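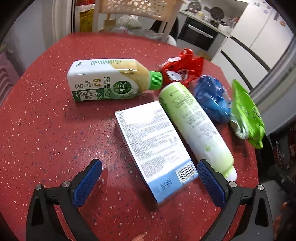 Home News Courses Equipment reviews Placements Contact

Review: Gater inclusive games kit

Reviewed by Yiğit Baysal, November 2025

The Gater inclusive games kit is sold to teacher training departments and to schools that take trainees on placement. It comes in a single wheeled holdall and is meant to supply enough equipment for one class to play adapted versions of four games: a seated net game, a target game, a goal game with a sounding ball, and a relay. I have used it with two groups of PE trainees at Laltham and lent it to a placement school in Prevemthorpe for half a term. These notes cover the kit as supplied, without the optional second net.

Contents

The holdall contains a low net with two weighted posts, a set of flat throwing discs, two sounding balls, a folding ramp for the target game, tactile floor tape, marker cones in three heights, bibs, eyeshades and a ring-bound book of cards. The packing list is sewn inside the lid, where it can't be lost, and each compartment has a number that matches the list. A class of ten-year-olds put everything back in the right places at the second attempt.

The ramp is supplied in two sections joined by a sliding catch. There is no pump, and the sounding balls need one with a narrow adaptor. The adaptor is in the bag of spares and isn't mentioned on the list.

Setting up

Working alone, I had the net up before the trainees had finished moving the benches. The posts have a broad base filled with sand at the factory, and they don't need to be fixed to the floor. They are heavy for their size. Two people should lift them out of the holdall, and the handbook ought to say so on the first page instead of the ninth.

Net height is set by a collar with a spring pin. There are 3 positions. The lowest suits seated play on the floor and the middle one suits most wheelchair users, but the highest is too low for a standing game and too high for a mixed one. I stopped using it. A fourth hole between the middle and top positions would make the net far more useful, and anyone with a metalwork shop could drill one, although this would end the guarantee.

The floor tape is a raised strip with a cord running under it. It can be felt through a training shoe and followed by hand. It holds well on sprung wood and on sheet flooring. It does not hold on carpet tiles or on the dusty end of an older hall. Clean the floor first and press the tape down along its full length. It left no mark on our floor when taken up the same day. A length left down overnight came away with some glue behind it, which we removed with warm water and a plastic scraper.

The sounding balls

These are the best items in the kit. Most sounding balls contain loose pellets and fall silent as soon as they stop rolling. The Gater ball has pellets and also a small sealed buzzer, switched on by a recessed button. The buzzer can be set to run continuously or to cut in when the ball comes to rest. The second setting is the one to use for teaching, as the room stays quiet enough for spoken instructions while the ball is in play.

The buzzer can be heard across a full-sized sports hall provided nobody is shouting. In a hall with a hard ceiling and bare walls, players found the direction hard to judge beyond half the length of the court. This is a fault of the room more than of the ball, but it needs to be planned for. We shortened the court and hung two crash mats along the end wall, after which passing improved.

Battery life is poor on the continuous setting. The battery charges through a covered socket under the lacing, and the cover is fiddly. One of ours no longer closes flush, and the ball now has a slight tick when it rolls. Players who rely on hearing noticed this at once and asked for the other ball.

The ramp and discs

The ramp lets a player who can't throw release a disc or ball by a push or by tipping a small gate. It works as described. The sliding catch is stiff when new and frees up with use. The upper section can be set at 2 angles, and the steeper of these sends a disc well past the target area on a polished floor. Use the shallow setting indoors.

Discs are made of a dense rubber and can be told apart by pattern as well as by colour: ridged, dimpled or smooth. This is useful for players with low vision and for anyone who mixes up red and green. The ridged discs pick up dust and should be wiped after each session. The smooth ones slide further than the others, so a fair game needs each side to have the same mixture. The cards don't say this.

The Michalski ramp, which we have owned for several years, is in one piece and is better made. It has a wider channel and a release gate that can be worked with the chin or elbow. It also weighs more, won't fit in a car boot with the seats up, and comes without anything else. A department that teaches mainly target games should buy the Michalski. For general use the Gater ramp is good enough.

The cards

There are 80 cards, divided by game and then by the change being made: space, task, equipment or people. Each has a short statement of the change on the front and a diagram on the back. The wording is plain and the type is large. Trainees used them without any help from me, both in planning and on the hall floor.

The weakness is in the "people" section. Several of these cards give a change of rule that applies to one player only, such as a free pass or an extra bounce, and they present this as the first thing to try. Trainees tend to reach for these cards early because they are quick. The result is often a game in which one pupil is visibly playing by separate rules. I now take that section off the rings for the first session and give it back after the group has tried altering space and equipment. The cards on space are much stronger, particularly those on dividing a court into zones of different widths.

Assessment gets one card, and it consists of a tick list. Trainees will need something else for their placement files.

Wear

After two groups and the loan, the holdall has a split seam near one wheel. The bibs have washed well. The elastic on the eyeshades has slackened and several now let in light at the bottom edge, so they are of no use for the goal game. Replacements are sold only as a full set. The net, posts and cones show no damage. The card rings open if the book is dropped.

The wheels deserve a separate mention. They are small and hard, suited to a corridor and little else. At Prevemthorpe the route from the store to the hall crosses a gravel path, and the staff there carried the holdall between two people each time. The seam may have gone then.

Cost and supply

The kit costs just under £1,000 with delivery. We ordered in April and it came in one consignment, with a missing post collar that was sent on when we reported it. Bought separately from general suppliers, the net, cones, bibs and discs would cost a good deal less than their share of that price. The sounding balls and the cards account for most of the value, and Gater will sell the balls singly. It won't sell the cards without the kit.

Who should buy it

A training department with no adapted equipment will get a usable set in one purchase, and trainees can be teaching from it on the first day. A school that already has a low net and a ramp would do better to buy a pair of the balls and a roll of the tape. Either buyer should add a pump and a proper set of eyeshades to the order.

Before the first session, charge both balls fully, check that the socket covers are closed, and try the tape on a corner of the hall floor. Spare collars and pins can be ordered by part number from the back page of the handbook.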